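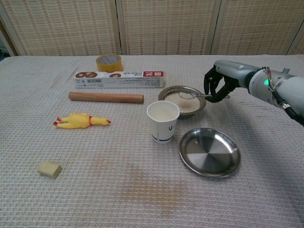 Rice for a full table: notes from our April lunch

Many of you asked me after the Thursday lunch how we cook the rice, and why it comes out the same each time when at home it does not. I promised to write it down for the newsletter. I am not a professional cook. I learned rice from my grandmother and later I had to learn it again, in a different country and with a different kind of rice, so I made most of the mistakes that are possible to make. Please take what is useful for you.

First, about the quantity. In April we had 70 people in the hall at Bedo Street, and this was more than we expected. For one person I count one small teacup of dry rice if the rice is the main thing on the plate, and half of the teacup if there are also potatoes or bread. People who cook for two or three at home usually cook too much. People who cook for a hall usually cook too little, because the bag looks so big when it is closed. If you are in doubt, cook more. Cold rice can be used the next day if it was cooled properly, and I will come to this.

Which rice to buy

We buy long grain white rice from the wholesaler Ngubane, in the large sacks. It is a plain rice and it forgives you a lot. Basmati has a better smell but it breaks when you stir it, and in a big pot somebody always stirs it. Short grain rice is very good for puddings and for stuffed peppers, but I would not serve it next to a stew with much liquid, it becomes heavy. Brown rice I like very much, but it needs nearly double time, and the children leave it on the plate. We tried it once in the winter and I took home a big pot of it.

Look at the date on the sack. Old rice is not dangerous if it was kept dry, but it drinks more water, and then your measure is wrong. Keep the rice in a box with a lid which closes well. A paper sack on the floor of a store room is an invitation to mice and to small moths. If you see fine threads between the grains, like a spider's web, throw all of it away and clean the shelf with hot water and soap before you put a new sack there. I know it is a pity to throw food, but the moths will go into the flour and the lentils as well.

Washing

There is a long discussion in our kitchen about washing. Some of the helpers wash until the water is completely clear, some do not wash at all. My opinion is in the middle. I put the rice in a wide bowl, cover it with cold water, move it with my hand in a circle, and pour the water out. I do this three times, or four if the water is still like milk. The wide bowl is better than a deep one, you can see what you are doing and if there is a small stone you will find it. Do not rub the grains hard between the hands. They break, and the broken pieces make glue.

After washing, leave the rice in a sieve for a quarter of an hour. Many people forget this step. The water which stays between the grains is also water, and if you don't let it go, you have more liquid in the pot than you think.

Soaking is a different thing from washing. For plain long grain I do not soak. For basmati I soak half an hour in cold water, and then it needs a little less water in the pot and a little less time.

The pot

For home, use a pot with a heavy bottom and a lid that sits well. If the lid is loose, put a clean tea towel under it and fold the corners up over the top, so that they don't hang near the flame. The towel also catches the steam and the drops do not fall back on the rice.

I use the same cup for the rice and for the water, one and a half cups of water for each cup of rice. For a large quantity you need less than this, because in a big pot not so much goes away as steam. This was my biggest mistake in the first year. I multiplied everything exactly, like in school, and we ate porridge. Now, in the big pot, I put the washed rice, make it flat with the hand, and add water until it stands one finger joint above the rice. My grandmother measured like this and never used a scale in her life.

Salt goes in the water at the beginning. A spoon of oil is good too, but not necessary. Bring it to the boil with the lid off, stir one time only, from the bottom, then put the lid and make the heat as small as you can. For the home pot, 12 minutes. After this, switch off and do not open. It must rest for ten more minutes, and in this time it is still cooking. I understand that you want to look. Please go and set the table.

When it has rested, use a fork to loosen it, from the side to the middle. A spoon presses the grains together.

If something went wrong

If the rice is hard in the middle and the water is gone, sprinkle a few spoons of hot water over it, close the lid and give it five minutes more on the smallest heat. Cold water will not help so well.

If it is too wet, take the lid off and leave it on small heat for some minutes without stirring. If it is still wet after this, spread it on a tray and put it in a warm oven. It will not be beautiful but it will be all right under a sauce.

If it has burned on the bottom, don't scrape. Take the pot from the heat, move the good rice from the top to another pot, and stop when you see the first brown grain. In some families the bottom crust is the best part, and they fight for it, but then it must be golden and not black. For the black pot: fill with water and a spoon of baking soda, boil, leave it overnight.

Cooling and keeping

This part is serious and I ask you to read it also if you know everything about rice. Cooked rice must not stand for hours in a warm kitchen. There are bacteria which survive the cooking, and when the rice stands warm, they grow and can make you quite ill. Heating it again does not repair this. So, if you want to keep it, spread it on a flat tray so it cools quickly, and put it in the fridge within one hour. Eat it the next day. When you heat it, heat it until it is steaming everywhere, and do this only one time. In the hall we give away what is left in boxes straight after the meal, and we ask people to put the box in the fridge when they come home.

What I do with cold rice at home: I fry one onion slowly, add a carrot cut very small, then the rice, then an egg. Or I put it in soup in the last minutes. Rice pudding is better from raw rice. For this I take one litre of milk, 100 grams of short grain, sugar to taste, a piece of lemon peel, and I let it go very slowly for an hour. You need to stir this one often, so it is good work for somebody who likes to talk in the kitchen.

Things we need for the next lunch

The next lunch is again on a Thursday, doors open at half past twelve. The cooking begins at nine. We have enough rice, but we are missing some other things:

Two large sieves with fine holes, ours lets the grains through on one side.
Trays for cooling, any metal tray is good.
Plastic boxes with lids, please check that the lid belongs to the box.
Tea towels, old ones are welcome if they are clean.
Onions. We always need onions.

You can leave them at the side door of the hall in Bedo Street in the morning, or at the Tirkia bakery, where they kindly keep a shelf for us behind the counter. Please write on the bag that it is for the lunch.

Money from the plate by the door in April was 653, and from this we spent 500 on food and gas. The rest is kept for a new lid for the big pot, as the present one is bent and I have to put a stone on it.

In the next newsletter I would like to write about lentils. If you have a way of cooking them in your family, send it on paper or tell me when we are peeling, and please say which colour of lentils you mean, because last time I received a very good recipe and tried it with the wrong ones.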